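Zoltow Mosa Task Chair, Mesh Back

The Mosa is a five-star task chair for shared offices, study rooms and workrooms. It is supplied in black only. The back is a single panel of tensioned mesh in a moulded perimeter, and the seat is a padded cushion on a formed pan. Fixed armrests are fitted as standard and bolt to the underside of the pan with 2 screws per side.

Base and casters: moulded base, twin-wheel casters with push-fit stems. Hard-tread casters are supplied for carpet. For sealed concrete, vinyl or coated floors, order the soft-tread set (Whitlock pattern) at the same time as the chair. Hard treads will dull a gloss coating along regular travel paths and the mark does not buff out.

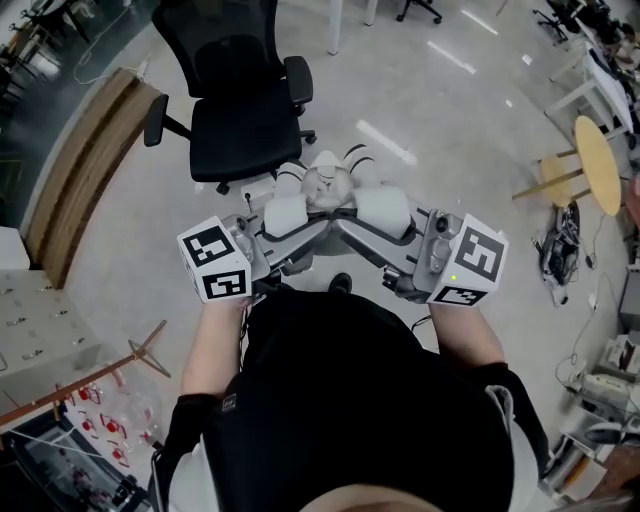 Clearance: allow 1000 mm from desk edge to the nearest fixed object behind the chair. Where two rows sit back to back, allow 2000 mm between desk edges. The armrests do not fold, so check the underside height of the table before ordering. Tables with a front rail or modesty panel may prevent the chair from being pushed fully home.

Assembly: one person, hex key included. Seat the gas column in the base before attaching the pan. Tighten back bolts last, with the chair upright. Re-torque all fasteners after 12 weeks of use.

Cleaning: vacuum the mesh with a brush head. Wipe arms and base with a damp cloth and neutral detergent. Do not use solvent cleaners on the caster treads, as they will discolour and harden. Pull hair and thread from the caster axles when rolling resistance increases.

Spares: casters, gas column, arm pair, seat cushion. Quote the code moulded under the pan. Mesh backs are supplied as a complete assembly and are not re-covered.

Trade enquiries: Modupe Tamuno
Spares and warranty: Olanrewaju Chukwu

Print this page | E-mail this page
Shares: 2

Contact us | © Zoltow Seating | Back to top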